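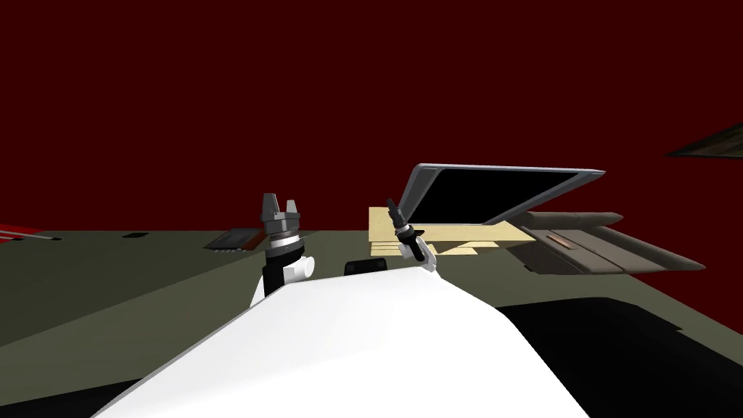

Two robot arms, computer rendering.

About > Who We Are

19 shares

About Jondia Reading Partners

Jondia Reading Partners matches adults who want to read and write better with tutors who meet them one on one, once a week, at no charge. We work in Minurden and the towns next to it, and we have a second site in Amergate. We currently have 168 pairs meeting.

Our learners are all over 18. Some left school early. Some finished school and got by for years without reading much. Others read well in another language and want to do the same in English. We don't ask for proof of income, and we don't ask why someone is coming now. People usually tell us anyway. A job application has moved online, or a child has started bringing home books.

How a match works

A new learner starts with a conversation, in person or by phone. We talk about what the person wants to read, when they are free, and how they'd like to be contacted. After that there is a short reading check, which takes less than half an hour and isn't graded. The result goes to the tutor and to our office and nowhere else.

We then look for a tutor. Schedule comes first, because a good match on paper is no use if one person works nights and the other is only free at 7 p.m. After schedule we look at location, goals and shared interests. The wait is usually a few weeks. It is longer in the fall, when most people sign up, and longer in Amergate, where we have fewer tutors with free mornings.

Pairs meet in public places: our rooms on Ramalho Street, the library, or a break room if an employer has offered one. We ask both people to commit to 9 months. Many keep going after that. If a match isn't working, either person can call the office and we will make a new one. This happens a few times every season and it is not a problem.

What the lessons are like

There is a workbook series, and most pairs use it for the first part of each session. The rest of the time goes to whatever the learner brings in. That might be a lease, a driver's manual, a recipe, a church bulletin or a text message from a supervisor. Tutors are trained to work from these materials — the workbook can wait a week.

Spelling comes up more than anything else. So does handwriting, which surprises new tutors.

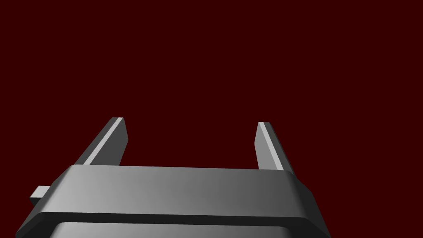
One learner told us she had put off calling for years because she expected a classroom, with a teacher at the front and her name on a list. She said the first meeting was two people at a table with a phone bill, and that she came back the next week because there was a second page to the bill.

We have heard similar things from others, and it is the main reason we have stayed with one-on-one tutoring. We tried small groups for a while in Amergate. Attendance dropped after the first month, and the learners who stayed asked for their own tutors.

Becoming a tutor

You don't need a teaching background. You need to be a steady reader, at least 21, and able to show up at the same time each week. New tutors fill out an application, pass a background check and attend two evening training sessions. Training runs in January, June and September at Ramalho Street. The Amergate site holds its own session in June.

After you are matched, a member of our staff calls you in the second week and then once a month. We also keep a shelf of lesson materials that tutors may borrow. Please sign things out. The red phonics binders in particular tend to go missing.

Last year our tutors gave almost 4000 hours, counting lessons only. Prep and travel are not included in that number.

How we are funded

About half of our budget comes from individual gifts. The rest comes from grants, a yearly contract with the town of Minurden, and the spring book sale. Our largest expense is staff, followed by rent and workbooks. Learners keep their workbooks, so we buy new ones every year.

A copy of our annual report is available at the front desk, and we can mail one on request. We also have a large-print version and an audio recording of the main points.

Where to find us

The Ramalho Street office is on the second floor, over the hardware store. The elevator is at the back entrance, next to the parking lot. Buzz the office and we will come down if the door is locked. We are open weekdays from 10 a.m., and we stay open until 8 p.m. on training nights.

The Amergate site is open by appointment only. Call Ramalho Street first and we will set up a time.

If you are calling for a friend or relative, we are glad to answer questions, but the person who wants lessons will need to talk to us directly before we can start a match.

9 comments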